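Gronow Edge-Glued Boards and Worktop Blanks

Our Gronow boards are made from narrow strips of hardwood, glued side by side and sanded flat on both faces. They suit kitchen worktops, island tops, shelves and chopping boards, and can be cut with ordinary woodworking tools.

Strips are picked for soundness and then laid up as they come. Expect some change in colour from one strip to the next — if you need a close match across several boards, tell us when you order and we will set them aside from one batch.
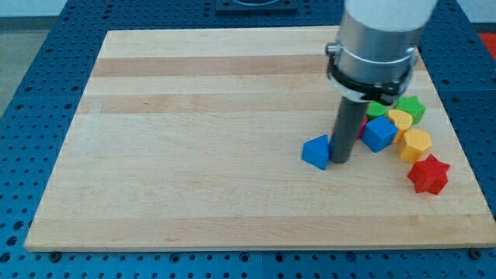 Boards are supplied unfinished. Store them flat and indoors, on evenly spaced battens, and leave them in the room where they will be used for 7 days before cutting. Do not lean them against a wall or leave them next to a radiator.

Apply three thin coats of oil to both faces and all edges, leaving 24 hours between coats. Cut-outs for sinks and hobs need oil on the sawn edges too. We stock Tesside worktop oil in clear and satin.

Fix worktops from below through slotted brackets, so that the timber can move across its width. A pack of 12 brackets is sold separately.

Order code: 683
Delivery: kerbside, two-person lift for longer lengths
Returns: uncut and unoiled boards only

Cutting to size is done at our Clollton workshop. Send a drawing with all measurements in millimetres to Senan Buckley in the cutting shop, and mark which edge is the front.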